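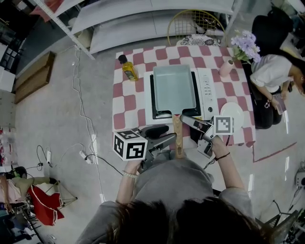 The Pomham hand-held gripper is a two-finger tool for recording manipulation work by hand, without an arm attached. It is sold with two marker cubes, a cable and a pair of replaceable fingers. The operator holds it by both sides, works the fingers, and the position of the tool is worked out from the black square patterns on the cubes. Cooking jobs are a common use and a fair test of the fingers, which have to close on something like the wooden handle of a tamagoyaki pan and keep it level over an induction cooktop. This page covers setting up the gripper, keeping it in order between sessions, and the parts you can replace yourself.

What is supplied

Gripper body with two gray fingers fitted
Two marker cubes, left and right
Cable, black
Finger screws, one spare set
Hex key
Hard case

The case does not hold the tool with the cubes mounted. Take them off first. Order number for the complete set is Pomham 400.

Fitting the marker cubes

Each cube has its own pattern and its own side. The letter on the underside of the cube matches the letter on the mount. If they are swapped, tracking will still start, but the recorded position will be mirrored and the session can't be corrected later.

Wipe the mount with a dry cloth. Seat the cube square on the mount and tighten the screw until it stops, then give it no more than a quarter turn. Push the cube gently from each side. Any movement at all shows up in the data as shake, so loosen the screw and start over if you feel play.

Hold the cubes by their edges. The printed faces pick up grease very quickly in a kitchen setup, and cooking oil leaves a shine that the camera reads as a missing square. Keep sleeves and fingers clear of the faces while recording. People with small hands tend to creep forward onto the mount, and the optional grip sleeves help with that.

Running the cable

The cable leaves the body on the right side and should hang free. Give it enough slack for the full reach of the job, with the operator standing where they will stand during the recording. Don't tape it to the forearm. Around a cooktop, walk through the whole motion once with the heat off and watch where the cable goes. It should not cross the cooking surface at any point.

The plug is keyed and goes in one way. If it won't seat, look for a bent pin before pushing harder. Power strips belong on the floor well away from the operator's feet.

Checking before a session

Open and close the fingers fully 10 times. The movement should feel the same all the way through. A catch near the closed position usually means dried food in the slide. A catch near the open position is more often a worn bushing (see Parts).

Close the fingers on a sheet of paper and pull. The paper should hold at both the tip and the root. If it holds only at the tip, the fingers are not parallel. Loosen both finger screws, close the fingers on the flat of the hex key, and tighten again with the fingers held shut.

Then run the zero routine from the software menu. It must be repeated after any change of fingers or cubes.

Cleaning

Unplug the cable. Wipe the body and fingers with a cloth dampened in warm water and a little dish soap, then with plain water. Use a dry brush on the slide. Don't rinse the tool under the tap or put any part of it in a dishwasher. Solvent cleaners lift the print from the cubes.

The fingers are not rated for contact with hot metal. Hold pans by the handle only. A finger with a melted or shiny patch should be changed, even if it still grips.

Service interval

Grease the slide every 400 sessions with the grease in the Fokby service kit. A bead the size of a rice grain is enough. Work the fingers to spread it and wipe off what comes out at the ends.

Parts

Finger pair, gray: Pomham 11
Slide bushing and clip: Pomham 10
Marker cube, left or right (state letter)
Cable with keyed plug
Grip sleeves, small
Fokby service kit

Repairs

Fingers, cubes, cables and bushings can be changed on the bench with the hex key supplied. The body is sealed and should come back to the Kováčik workshop unopened. Remove the cubes, pack the tool in its case and put a note inside saying what it was doing when the fault appeared. Silvia Halás handles returns and can also arrange a loan unit. The workshop closes for stocktaking in October, and tools received then are looked at in the order they arrived.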